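Comer en la mesa de trabajo (y que parezca una comida)
Una bandeja, un sándwich, una botella de agua: pequeño elogio del almuerzo sin mantel

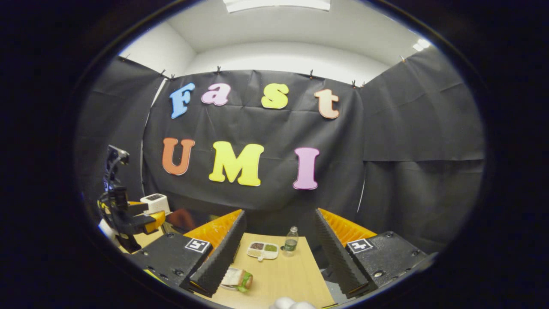
Llevo 5 años comiendo fuera de casa casi a diario y he pasado por todas las fases: el táper heroico de lentejas, la ensalada que llega mustia, el menú del bar de la esquina que te deja dormida hasta las seis... Y al final he vuelto a lo de siempre, al sándwich. ¡Qué le voy a hacer, me encanta!

Mi preferido es el de pan claro con algo verde dentro, envuelto en plástico transparente para ver lo que hay antes de abrirlo. La lechuga la seco a conciencia, hoja por hoja, con un paño (mi madre se ríe, pero luego me copia). Si le pongo tomate, va aparte y lo añado en el último momento, porque el pan empapado me quita las ganas de vivir.

Y luego están las bandejas blancas con compartimentos, a las que les tuve manía muchísimo tiempo. Me recordaban al comedor del colegio, al puré tocando el pescado. En enero me regalaron una de Piltance y me reconcilié con ellas: lo verde en un hueco, lo marrón en otro, y cada cosa sabe a lo que es. En el grande meto un guiso o unas setas salteadas, en otro unas judías o brócoli, y si sobra sitio, unas aceitunas. Eso sí, las salsas muy líquidas se pasan de compartimento en cuanto el autobús frena, aviso.

El agua, en botella y bien a mano. Yo antes la dejaba en el bolso y no bebía ni gota hasta la tarde. Ahora la planto de pie al lado de la bandeja y cae entera, sin pensarlo.

La mesa también cuenta, y mucho. A mí me gusta la madera clara, sin más, porque alegra hasta un arroz blanco. Despejo mi rincón, aparto los papeles y pongo unas letras de colores detrás si es el cumpleaños de alguien (las de espuma pesan poquísimo y se guardan en cualquier cajón). ¿Que es una tontería? Pues sí, pero se come de otro humor.

Un tostador pequeño cerca ya me parece el lujo total. Dos minutos de pan caliente y el sándwich de ayer resucita, siempre que le saques antes la lechuga. Yo se la saqué tarde una vez y todavía me acuerdo del olor.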